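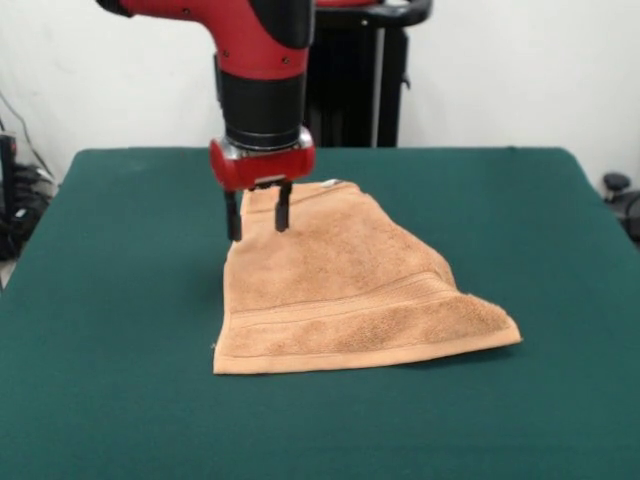
# Drasar towel set – README

*Last touched 3/1/23*

Hello, and thank you for opening this file before the data (I never do it in that order myself, so you're already ahead of me). Drasar is the name Lieven and I gave to our shared workshop robot project, and this folder holds the towel recordings from it: a red and black arm, a table with green felt on it, and a good many tries at picking up and folding terry-cloth towels. We made it at the Kesemwood workshop, mostly in the evenings, with a lot of tea.

I'm Obaidul Chowdhury. I wrote the control code and most of these notes. Lieven Aerts built the table, ran the cables, and did the bulk of the hand guiding, being far more patient than I am.

## What's in the folder

```
drasar-towels/
 README.md
 episodes/ one subfolder per try
 splits/ train.txt, held_out.txt
 calibration/ camera and arm, old and new
 tools/ playback and trimming scripts
 notes/ Lieven's shop notes, scanned
```

There are 2,144 episodes altogether. Of those, 402 are listed in `held_out.txt`, and we'd be grateful if you kept them out of training, so that your numbers can be set beside ours. Everything else is in `train.txt`.

Each episode folder contains:

| File | What it holds |
|---|---|
| `video.mp4` | color video from the fixed camera |
| `joints.csv` | joint angles with timestamps |
| `gripper.csv` | finger opening, commanded and measured |
| `meta.json` | task name, towel name, who was guiding, outcome |

The timestamps in the two CSV files come from the same clock. The video has its own clock, and `tools/align.py` lines them up by looking for the short finger tap we do at the start of every try. If the tap is missing the script will say so and stop, and you can give it an offset by hand.

## The tasks

We kept to 3 tasks, and the names in `meta.json` match these:

- `edge_pick` – come straight down over the towel, take hold near an edge, and lift.
- `half_fold` – take hold near an edge, carry it over, and let go.
- `flatten` – start with the towel in whatever state the last try left it in, and get it as flat as you can.

`edge_pick` looks like the easy one, and I thought we'd be through with it in a weekend. It took us until well after we'd started on the other tasks. Terry cloth is thick and springy, and two narrow fingers coming down from above can either gather up a nice little pinch of it or skate right over the loops. The height matters a great deal. If the fingers stop too high they get a bit of fluff and nothing more, and if they go too low they push into the felt and the arm faults. We ended up letting the felt give a little and setting the stopping height by touch at the start of each session.

The flat woven band near the hem behaves differently from the fluffy part of the towel, by the way. It's thinner, and it slips more. Tries where the fingers closed on the band carry `"grip_zone": "border"` in the metadata, so you can pull them out or study them separately. Tries near the sewn-in tag carry `"grip_zone": "tag"`. Lieven was against cutting the tags off, on the grounds that towels in people's houses have them, and I came around to his view.

## The table and the felt

The table top is covered in dark green felt. Our first covering was a gray blanket that crept along with the towel every time the arm pulled sideways, and we lost a whole batch of `half_fold` to it before we gave up. Felt stays where you put it. It also gives a good strong contrast with the peach-colored towel, and my first towel mask was hardly more than a color threshold as a result.

Do watch out for shadows, though. They fall softly on the felt along the edges of the towel, and the early mask counted some of them as cloth. The newer script in `tools/mask.py` handles them better, but if you see a towel outline that's fatter on one side than it ought to be, that's where I'd look first.

We don't square up the towel between tries. One side may run straight while the other is slanted or bunched, and the outline can be a long way from a rectangle. Please don't write anything that assumes four neat corners! I did, and it cost me most of April to take it all out again.

## Outcomes

`outcome` in `meta.json` is one of `held`, `slipped`, `missed` or `fault`. Whoever was guiding typed it in straight after the try, from where they stood. We haven't gone back and checked every one against the video. A slow slip is the sort of thing two people will label two ways – I tend to call it `slipped` and Lieven tends to call it `held` if the towel got properly into the air first. The `guide` field tells you which of us it was.

## Known problems

- The camera bracket was bumped partway through. Use `calibration/new` for any episode with `"cal": "new"`, and the old folder for the rest. Mixing them up gives you a towel that floats slightly beside the table.
- Measured finger opening drifts over a long session. Commanded opening is fine.
- All of this was recorded in one room against one white wall. A model trained on it alone will probably be unhappy in your kitchen.
- The scanned notes are in Lieven's handwriting, with a fair amount of Dutch. He's happy to translate if you ask nicely.

## Playing an episode back

```
python tools/play.py episodes/<name> --overlay gripper
```

Press space to pause and the arrow keys to step. The overlay draws finger opening along the bottom of the window, which helps a lot when you're trying to find the moment of contact.

## Use and thanks

You're welcome to use the data for study, teaching or tinkering, and to pass it on with this file attached. If you publish something, a mention of the Drasar towel set is plenty.

Warm thanks to De Haan for the felt offcuts, and to everyone at the Candham repair evenings who lent us a hand with the wiring. Corrections are very welcome – open an issue with the episode name in the title, and one of us will get to it, usually Lieven.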